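Open afternoon at the Tresow hall: hand-held grippers and the drawer problem

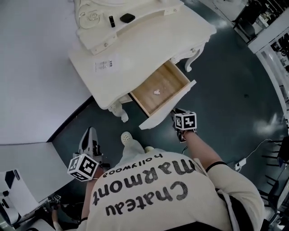
The automation section's October visit was to the Tresow hall, where Hasham runs its manipulation work. The subject of the afternoon was how to record a person doing a household job in a form that an arm can later be trained on. Members who came expecting a row of arms behind fencing saw one arm, late in the programme, and spent most of the visit watching people open and close furniture. The method needs no arm at the recording stage. The operator holds a gripper in each hand and does the job with the grippers instead of the fingers, and a white cube printed with black square patterns is fixed on each gripper so that its position and angle can be worked out from the video. The view from above the operator takes in both cubes, the open drawer and the top of the desk at once, and Máté Kun, who led the session, spent some time on why that matters.

His point was about reference. If the cubes are seen by a view that moves, the software must first find out how the view moved, and any error there is added to the error in the gripper position. Hasham deals with this by putting further printed markers at fixed points in the work area and solving for everything together. The fixed markers are surveyed once, at the start of a shift, and again if anything heavy has been moved. Kun said the survey takes 10 minutes when it goes well. He did not give a figure for when it goes badly.

A cube was preferred to a flat plate for a plain reason. A flat marker seen nearly edge-on gives a poor angle, and with a small marker the solution can flip between two answers from one instant to the next. With a cube there is usually more than one face in view, and the faces check each other. The cost is bulk. A cube on top of a gripper will strike the underside of a shelf or the front of a cabinet if the operator reaches in too far, and a knocked cube has to be calibrated again before anything recorded after the knock can be used. Several members asked whether a smaller cube would do. Hasham has tried one, and found the gain in clearance was not worth the loss in accuracy at arm's length.

Drawers

Much of the discussion concerned drawers, which the hosts regard as a better test than picking objects off a table. An object on a table can be approached from nearly any side. A drawer has one line of travel, and a gripper that pulls off that line will bind it in its runners. People correct for this without noticing, partly by feel, and the feel is not in the video. What the recording does hold is the small sideways correction of the hand, and the question is whether a policy trained on enough of these will learn to make the same correction for itself.

Older furniture makes the matter worse and is used for that reason. A desk with a curved front edge and a single small knob gives the fingers little to hold, and a wooden drawer on wooden runners does not slide evenly. Once the drawer is open, the next step is normally to take out or put in something small and soft. Soft items were described as the largest single source of rejected recordings. They change shape as they are gripped, they hang from the fingers in ways that hide the fingertips, and they are sometimes shut in the front of the drawer.

Each task is recorded as an episode, beginning and ending with both grippers in a rest position. The set shown to us held 2,911 accepted episodes across all furniture. Hasham's rule is to collect 200 of a task before any training is attempted, and then to look at the failures before deciding what to collect next. Kun was against collecting a larger batch at the outset, on the grounds that operators fall into a single habit and the later recordings add very little to the earlier ones. Operators are therefore asked to change their standing position between episodes, and the contents of the drawer are changed as well.

Gripper hardware

The grippers are supplied by Katona and were passed round. They are lighter than they look, and the trigger action is progressive, so that the finger opening follows the hand closely. Finger opening is logged separately from the cube position. The two records are matched by time, and the matching was a weak point in the first version. A delay of a few hundredths of a second between the streams was enough to teach the arm to close before it reached the handle.

The fingers have the same shape as those on the arm, and this was stressed more than once. If the hand-held finger and the arm's finger differ, the operator will find grips that the arm cannot reproduce. Wear is a related trouble. Finger pads on the hand-held units wear faster than those on the arm, and the two drift apart unless the pads are changed as a set.

The arm demonstration

The demonstration used an arm with a Culel controller, trained on the drawer task only. It was asked to open a drawer, remove a folded cloth, lay it on the surface and close the drawer. We saw the full sequence twice without a fault. On a third run the cloth caught on the drawer front and the arm continued as though it had been released, at which point the operator stopped it. The hosts were content to have this seen. The policy has no measure of force at the fingers, and until it has one it cannot tell a held cloth from a snagged one except by sight.

Questions afterwards were mainly about speed and cost. On speed, the arm ran slower than the recorded operators, by choice, and the limit was set in the controller and not by the policy. On cost, Hasham would not give prices, but said that operator time is much the largest item and that the hand-held units are cheap beside an arm. A question on whether the method could be used for two-handed assembly work was answered cautiously. It can be recorded, since both hands are tracked, but the tolerances in most assembly jobs are tighter than the cube tracking will support.

Practical notes

The party size is limited to what the gallery will hold, and members are asked to stay behind the floor line while episodes are being recorded, as people walking through cast shadows over the fixed markers. A second visit is being arranged for those who could not get a place. It will start at 2 pm and will cover the same ground, with more time given to calibration. Names to the section secretary, please, with a note of any access needs. Members who attended the first visit will go on the reserve list.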